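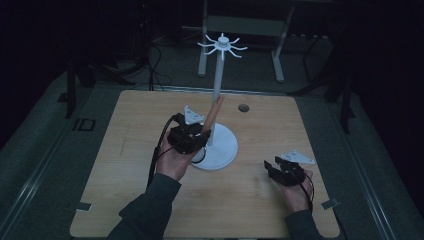
Home Notebook Episodes Contact
Jul 4, 2022 — Edgardo Ocampo
2 min read

Levance podcast, anxiety series, audio notes. Re-cut the Lorna Estrella interview on parents with panic attacks. Raw length 54 min. Hum at 260 Hz on the guest track only, so it came in on her side of the call. Narrow notch, then a light de-ess. Voice still natural on the small speakers.

Breathing exercise in the middle: left the pauses at full length. Auto-trim had closed them up and the counts went too fast to follow. Trim is now off for that section — Gion, please don't batch it again.

Listener survey: 518 replies from 1342 sent. Most common request is shorter episodes, then a transcript. Honeylyn has the free-text answers and is coding them by topic. The February survey used a different scale for the stress question, so don't plot the two together.

Open: crisis line wording for the intro, second guest release form, level match against the Gosling episode.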